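Common ground for hand-held recording

The code of practice adopted by Skillance in July runs to 16 pages, and a good part of it deals with matters that have little to do with robots. It covers who may be in a room while work is being recorded, how a session is announced, and what must be done with a face that enters the view of a camera. Its authors regard these as the questions most likely to be neglected as the recording of manual tasks moves out of the laboratory and into ordinary workplaces.

The method itself is well established. An operator holds a gripper in each hand and carries out a task, while cameras on the grippers record what the hands would see. The recordings are later used to train robot arms. The equipment is light and needs no fixed installation, and a session can therefore be held in a kitchen, a stockroom or an office in use by other people.

Skillance began drafting after a review of its own archive. Valentyna Yatsenko, who led the review, examined 1088 recordings made on customer premises and found that 98 of them lacked any note of who had been present. "The consent of the operator was always on file," she says. "The consent of the person at the next desk was often assumed."

Under the code, a named session lead must inform everyone who works in the room before recording starts, and must offer them another place to work until it is finished. Faces are to be obscured before any recording leaves the site. Screens are to be locked or turned away, and papers bearing names are to be put in a drawer. Recordings that cannot be matched to a signed session sheet are deleted after 56 days.

The technical section is shorter. Markers fixed to the grippers must be flat, clean and fully printed, with no tape across the border. Pads are inspected before each session and replaced in pairs. Operators may not record with a gripper whose housing is cracked, even where the fault seems slight.

Two other firms, Renent and Voltcombe, have agreed to work to the same text. Benito Urquijo of Voltcombe supports the provisions on privacy but has asked for the deletion period to be reconsidered, on the grounds that small sites may need longer to complete their records. Ro-un Kang, who drafted the technical section, would have preferred a stricter rule on markers. Both points will be considered when the code is next revised.
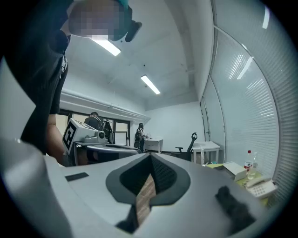

Preparation of the room remains the part of the code on which opinion is most divided. Petro Tkachuk, who trains session leads, holds that a workplace should be recorded much as it is found, and the code largely follows him: drinks bottles and a desk telephone, such as those on the desk at the lower right, may stay where they are, provided that nothing on the desk identifies a member of staff. People are treated differently. Anyone else standing in the room, whether by the window or at the back wall, is to be entered on the session sheet alongside the operator, and the entry is required even where the face has been reduced to blocks. Nazar Holovko of Renent has questioned whether this is proportionate for a person who merely passes through. The present wording makes no exception, and session leads are expected to apply it as written.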